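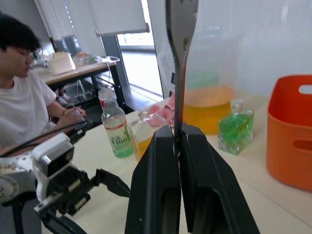

Guseck cell, progress report 2
Bienvenido Agbayani

Setup. Two arms, one table, each arm with its own gripper. Job is stirring and moving small glassware. Took over the cell in August with no notes except a password and a list of part numbers, so most of this is me writing down what I did.

Gripper fingers. Kept loosing zero after a restart. Re-homed with fingers fully closed, then saved the offset, then closed again on the thin rod to check. Screws on the finger mounts were slack, retightened all 4.

Cables. Camera cable was pulling at full reach. Gave it more slack, re-clipped at the elbow.

Tests. 111 grasp cycles on the rod, 6 slips, all before the screws got done. Need to rerun from scratch.

Still to do: spare finger pads from Hemmont, second arm calibraton, log sheet.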